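From the Manipulation Corner: a tray table, a box and a great many odds and ends

Several of you wrote in after the last newsletter asking how the Veta project was getting along, and I'm sorry it has taken me so long to sit down and answer properly (the kettle was on three times before I got past the first paragraph). Yevhen Ivanyshyn and Oleksandra Levchenko have been looking at a question that sounds almost too simple to study, namely whether a robot learns tidying better from people working in their own crowded rooms than it does from people working at a nice clear bench.

The method is easy enough to follow. A person holds the gripper in the hand and moves one thing at a time, and the learning model, which we call Fedoruk, is trained on the recordings afterwards. The room set came to 2377 usable recordings and the bench set was trimmed to match, so that neither side had a head start.

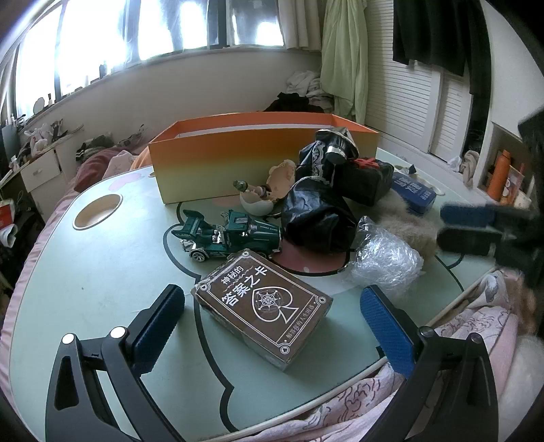
What counts as clutter

Oleksandra was very firm that the small objects should be awkward ones. Card boxes and toy cars are kind to a gripper – they have edges and they stay the shape they are – but crumpled clear plastic and anything furry are another matter, and a model that has only ever met blocks gets into a dreadful muddle over where such things begin and end. She also wanted them close together, since choosing what to reach for is half the job. Yevhen, who had to check the recordings, took this better than I would have.

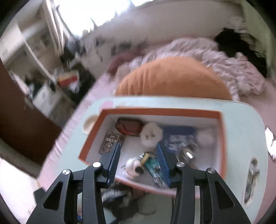 Results so far

We gave both versions of Fedoruk the same 1605 trials, all with objects neither had met before. The room version failed on 443 of them, and the bench version failed on a good many more, most of all with shiny wrapping and things lying against the side of a box. On plain, well-spaced objects there was hardly anything between them, which surprised Yevhen and rather pleased me. The next round covers 27 new homes, and Oleksandra will be talking it through on Wednesday in the Adley room, with plenty of time for questions.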